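From: Lachlan Merrick
To: Turngate allotments list
Date: 21/02/2026
Subject: Re: Seed potatoes and the shared order

Thanks for this. I can take two bags of the earlies if they are still going, and I'll pay when I collect. Plot 102 is mostly dug now, apart from the strip by the hedge.

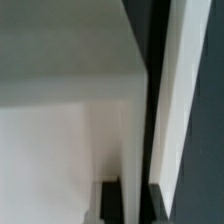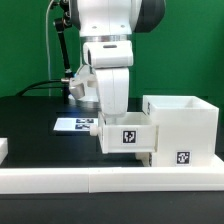 On the question of when to plant, I would wait until the end of March. Last year I went in early and lost the first row to frost — the later ones caught up anyway. Mine are chitting in egg boxes in the spare room, which faces north and stays cool.

Does anyone want a lift to Betton for manure? I have room for four sacks besides my own.

Lachlan

> On the seed potatoes: the Hemel order has come in and is in the shed.
> There are 3 bags of earlies not spoken for, and plenty of maincrop.
> Please say on the list what you want before you take it.
> Also, the tap by the lower gate is off until the pipe is mended.
> Nutsugah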